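Household tips for community group meals

Odimwood Women's Group cooks a shared lunch every Wednesday. These notes are for anyone helping in the kitchen.

Rice for a crowd
Allow 300 g of dry rice for 4 adults. Rinse it until the water runs clear — a large sieve saves time. Cool leftovers quickly and keep them in the fridge.

Wiping down
Use warm water and a little washing-up liquid on the tables, then dry with a clean cloth. Bleach is for the sink only.

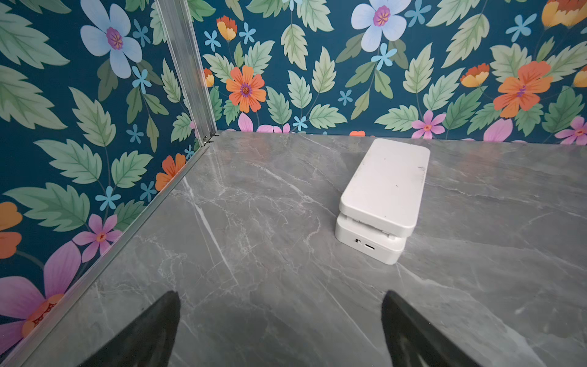
Sharing out what is left
Pack food in lidded tubs and write the day on each one. Families with children choose first. Zofia Malinowski keeps the list of who needs a delivery.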